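Koditz Engine Components opens connecting rod and crankshaft line at Samdale

SAMDALE, 18 August 2025 – Koditz Engine Components is pleased to announce the opening of a new machining line for forged connecting rods and crankshafts at its works in Samdale. The line is producing parts for four-cylinder and six-cylinder engines used in circuit racing, hill climb and tractor pulling, and it will supply engine builders directly as well as through the existing dealers of the company.

Until now Koditz was known to its customers mainly for cylinder sleeves and main bearing caps. Connecting rods were offered in the catalogue, but they were finished by an outside shop in Dreltdale and the delivery time was often longer than the customers would like. With the new line all operations after the forging are done under one roof, from the first rough cut to the final balancing.

"For many years our customers have asked us for a complete rotating assembly, and we had to answer that we can give them one half of it," said Mahlet Tilahun, Managing Director of Koditz Engine Components. "Now the rod and the crank are made by the same people, measured on the same equipment and packed in the same box. I am very glad that we can say this at last."

The first product of the line is the KR series connecting rod, which is available in H-beam and I-beam form. Both are machined from a forging of chromium-molybdenum alloy steel. The H-beam version is intended for naturally aspirated engines and for moderate boost. The I-beam version has a thicker section next to the small end and is recommended where cylinder pressure is high at low engine speed, such as in diesel pulling engines and in large turbocharged petrol engines.

The cap of each rod is located by two hollow dowels. The earlier Koditz rods used the shank of the bolt for this purpose, and some engine builders reported that the cap could shift by a very small amount when the bolts were changed several times during one season. The dowels keep the cap in the same position at every assembly, so the big end bore remains round. Bolts are supplied with the rod, together with a small packet of assembly lubricant and a card on which the free length of every bolt is written. The builder should measure stretch against this card and should not rely only on the torque value.
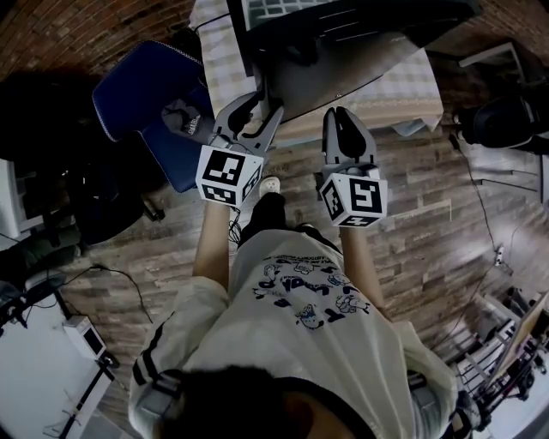 A hand-held gripper in each hand, on a wood-plank floor.

The crankshafts are offered in two forms. The first is a direct replacement with the standard stroke, and the second is a longer stroke version which requires a shorter compression height in the piston. All journals are ground and then nitrided, and the fillet radius at each journal is larger than on the former cast crankshaft which Koditz sold to restorers. Customers who order the larger radius must choose a bearing shell with a chamfered edge. The sales office is able to advise which shells are suitable, and a list is included with every crankshaft.

Balancing has received special attention in the planning of the line. Each rod is weighed at the big end and at the small end separately, and the rods are then grouped in sets in which both values agree closely. In earlier practice only the total weight was matched, and this can leave a difference between the reciprocating part and the rotating part although the scale shows the same number for every rod. The weights of both ends are engraved on the side of the beam. If a customer damages one rod, he or she can order a single replacement to the same weights and it is not necessary to buy a new set.

For V engines, the crankshaft is balanced with bob weights which are calculated from the piston, pin, ring and rod weights provided by the customer. Where the customer buys only the crankshaft, Koditz will leave material on the counterweights so that a local shop can complete the work. Inline engines do not normally need bob weights, but the crankshaft can be balanced together with the front damper, the flywheel and the clutch cover if these are sent to Samdale with the order. Parts should be marked with the name of the owner and packed in oiled paper.

The building which houses the line has a floor area of 1,475 square metres. It was formerly used by Koditz as a warehouse for sleeves. The machine foundations were poured separately from the rest of the slab in order that vibration from the roughing cells does not reach the grinders, and the grinding area is held at a constant temperature during day and night. A measuring room is located between the two areas. The line employs 19 people, most of whom were working already for the company in other departments and have been trained in the new processes.

"Grinding a crankshaft is not something which you can learn from a manual in one week," Tilahun said. "We began the training long before the machines arrived, and our grinders spent a lot of time on scrap parts. I would like to thank them for their patience. Some of them have asked me to never show them a scrap crankshaft again."

In the first stage the line will produce 300 rods in a week. Crankshafts are made in smaller lots, and the delivery time will depend on the engine family. The catalogue for the opening contains 104 part numbers, including bolts, dowels and small end bushings, which can be ordered separately. Bushings are delivered with material left in the bore and must be honed to the size of the wristpin by the engine builder.

Customers who have open orders for rods of the earlier design will receive the KR series at the price which was already agreed. No action is needed from them unless they prefer the former bolt-located cap, for example to complete a set which is partly in use. In this case they should inform the sales office before the order is shipped. Replacement bolts for the earlier rods will stay in the catalogue, and the company has no plan to withdraw them.

Koditz will also accept used rods of its own manufacture for inspection. The service includes cleaning, magnetic particle testing, measuring of both bores and a check of the beam for bend and twist. Rods that pass the inspection are returned with a written report and new bolts. Rods that do not pass are returned also, marked with paint, and they must not be fitted to an engine. Crankshafts can be inspected by the same service, but regrinding of a nitrided journal is offered only after discussion with the customer, as the hard layer is thin and may have to be renewed.

A second group of products is in preparation. It will include rods with a longer centre-to-centre length for builders who wish to reduce the side load on the cylinder wall, and a crankshaft for three-cylinder engines. Koditz expects to open the order book for these products in December. Drawings with the main dimensions can be requested earlier by engine builders who need to plan their pistons.

The KR series rods and the standard stroke crankshafts can be ordered now from Koditz dealers in all regions. The longer stroke crankshafts are made to order, and a deposit is required.

About Koditz Engine Components

Koditz Engine Components manufactures cylinder sleeves, main bearing caps, connecting rods and crankshafts for competition and heavy duty engines. The company has its head office and works in Samdale and a sales and service office in Dreltdale.

Media contact
Press Office, Koditz Engine Components, Samdale
Technical data sheets for the KR series are available from the press office on request.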